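Kastthorpe Catering Equipment
Home > Trays and Serveware > Enamelled Trays > Fleda Rimmed Tray

Fleda Rimmed Serving Tray, Cream

Product code: FLD 774
Availability: In stock
Sold in: Singles, or cartons of 14

Overview

The Fleda is a shallow rectangular tray for counter service, staff canteens, school dining halls and hospital wards. It is made of pressed steel with a glossy enamel coating in cream and is finished with a narrow silver-coloured metal rim. The corners are rounded inside and out, so that a cloth reaches every part of the surface.

The tray was designed for Kastthorpe by Ciarán Heffernan and has been supplied to public sector kitchens in its present form since the Skeltent range was withdrawn. Customers who hold Skeltent trays should note that the two patterns do not nest together and should be stored in separate stacks. Lids and wire inserts made for the Skeltent do not fit the Fleda.

Intended use

The Fleda is suitable for assembling and presenting cold and warm food, for carrying plated meals over short distances, and for display behind a sneeze guard. It may be used as a preparation surface for sandwiches, burgers, salads and similar items, provided that no cutting is carried out on the enamel. A board should be used for all knife work.

The tray is not intended for use on a hob, under a grill or in a microwave oven. It may be placed in a warming cabinet at temperatures up to 60°C.

Specification

Body: pressed steel, enamelled on both faces
Colour: cream
Rim: metal, silver finish
Corners: rounded
Maximum stack height: 17 trays
Dishwasher: suitable for commercial and domestic machines
Warming cabinet: suitable, to 60°C
Microwave: not suitable
Freezer: suitable when empty and dry

Cleaning and care

New trays should be washed in warm water with a mild detergent before first use, and dried with a soft cloth. The protective film on the rim must be removed before the tray is put through a dishwasher. If the film has been heated by mistake, it can usually be lifted by soaking the tray overnight.

Scouring powders, steel wool and chlorine bleach will dull the enamel and must not be used. Tea, turmeric and tomato may leave a faint stain on pale surfaces if left to stand. A paste of bicarbonate of soda and water, applied for a few minutes and rinsed off, will clear most marks of this kind.

Trays should be racked on edge in the dishwasher and not laid flat, as water will otherwise collect under the rim. In hard water areas the use of a rinse aid is recommended. Where trays are to be stacked for longer than a week, a sheet of paper should be placed between each pair.

Any tray with chipped enamel must be taken out of food service at once. Chipped trays cannot be repaired, but may be returned for recycling with a customer's next order at no charge.

Ordering and delivery

Orders may be placed online, by post or through the contracts office. Full cartons are sent on a pallet or by carrier, according to the size of the order. Single trays are sent by parcel post in a cardboard sleeve. Deliveries to schools can be held during the August closure on request, and the request should be made when the order is placed.

Customers are asked to inspect the goods on arrival and to report any damage within 14 days. Please keep the outer packaging until the claim has been settled. Unused trays in their original sleeves may be returned within the same period for a refund of the purchase price. The cost of return carriage is met by the customer unless the goods are faulty.

Guarantee

The enamel is guaranteed against crazing and peeling for two years from the date of delivery. The guarantee does not cover chips caused by dropping, scratches from metal utensils, or discolouration from unsuitable cleaning products. Proof of purchase will be required.

Related products

Fleda Half Tray, Cream
Fleda Rimmed Serving Tray, Slate
Ní Bhriain Slatted Tray Rack, floor standing
Ní Bhriain Counter Rack
Non-slip Tray Liner, pack of 60

The Ní Bhriain racks accept the full-size Fleda in either direction. The half tray requires the adjustable runner, which is sold separately.

Contracts and samples

Organisations wishing to order for more than one site are invited to write to Saoirse Ní Mhurchú in the contracts office, giving the number of sites and the preferred delivery period. A single sample tray can be lent for up to 17 days. Samples must be returned clean, in the sleeve provided, with the loan slip enclosed. Prices quoted for contract orders exclude VAT and remain open for 60 days.

Page last reviewed: 23 April 2024

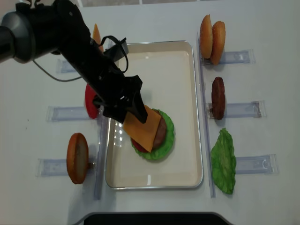 Rimmed tray in cream, with burger, lettuce, tomato and cheese.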